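NOTES - small restaurant menus talk
Vastport food writers meetup, Jan 27, 2022

Slide 1. Title
Say hi. Thank the Prirnard people for the room. Phones off, mine too.

Slide 2. Why menus
Been eating at the same places for years, never kept the menus. Started keeping them last November. 16 so far, all from Vastport, mostly takeout ones. Pass the folder round NOW, not at the end, last time it never got to the back row.

Slide 3. Cuautle
Opened with 13 dishes on one sheet. Now two sheets, both sides. The green mole got moved to the back and I think that hurt it. Ask who here has ordered it. Pause, let them anwser.
Lunch prices vs dinner prices - same plate, 3 dollars apart. Don't get stuck on this, I always get stuck on this.

Slide 4. Narau
Noodle place by the bus station. No photos on the menu at all. Read the cold noodle description out loud, slowly. It's four words long. Compare to the long one on the handout.
If someone asks about the broth: yes they changed it, no I don't know why, I liked the old one better.

Slide 5. What writers can use
- date every menu the day you get it, pencil on the back
- write down what was sold out
- specials board counts as a menu, copy it down
- keep the stained ones

Slide 6. Storage
Shoe box is fine. Mine holds 400 sheets if they're flat. Spread them on a big table first and sort by place, then by date. Skip the scanner stuff if we're runnning late.
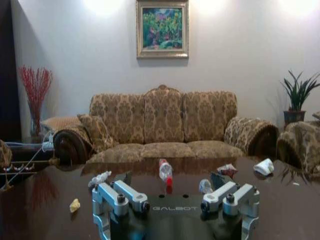

Slide 7. Questions
Likely ones: do you ask before taking a menu (yes, always), what about online only menus (print them, grumble), best dumplings (not answering, ok fine, Narau).
Get the folder back!! Then food, back room, plates are by the door.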